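Tudik Wrist Kit — cutlery pick-up recordings

README, last revised 13/02/2025

Welcome, and thank you for downloading the recordings that go with the Tudik Wrist Kit. The kit is our small add-on for hobby and teaching arms: a wrist camera, a two-finger gripper, the bracket that holds them together, and the software to record with them. We wrote this file for people who have just unpacked theirs, and for those still making up their minds who would like to see what the kit records before they spend any money.

What you get

The download holds 700 short recordings of the arm going after single pieces of cutlery: spoons mostly, with forks and a few butter knives. Each one has its own folder with the wrist video, the joint positions, the gripper opening and a small text file of notes. The notes were typed by whoever was driving at the time, so some are chatty and some are a single word. We thought about tidying them up and decided we rather liked them as they were.

Where it was recorded

Work began in January at our Stillthorpe workshop and carried on at Kurkham, where the light is softer and the kettle is nearer. The two sites are kept in separate folders, and we would suggest training on one and testing on the other if you want a fair idea of how your model copes with a change of room.

Getting started

Unzip everything into one folder and leave the names alone — the loader is fussy about them. Open the Hailu viewer, choose "Add folder" and give it a minute or so to build its index. If the video and the gripper trace look out of step, check that you have version 6 of the viewer or later, as older ones read the time stamps wrongly.

Things to watch for

Shiny cutlery is hard work for a small camera. Colours slide about as the wrist turns, and anything close to the lens goes soft, so please don't lean too heavily on colour when you are picking out the object.

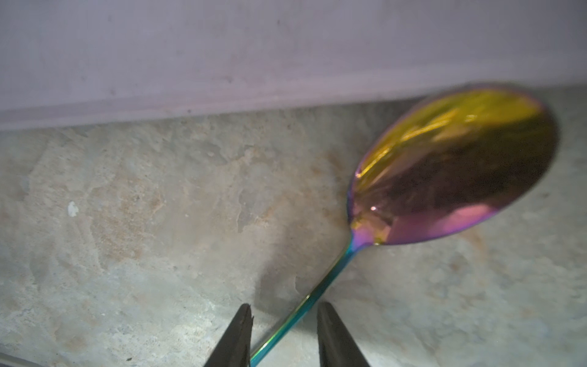
We also kept the failed grasps in, marked "miss" in the notes, and you may well find them the more useful part. Folders with a 7 at the front are practice runs and can be skipped.

Using and sharing

You may use the recordings for teaching, research or your own products, and we only ask that you mention the Tudik Wrist Kit somewhere. If you spot a wrong label, do write to us through the contact form and give the folder name. We're fixing them as they come in, and corrected notes go out with the next viewer update.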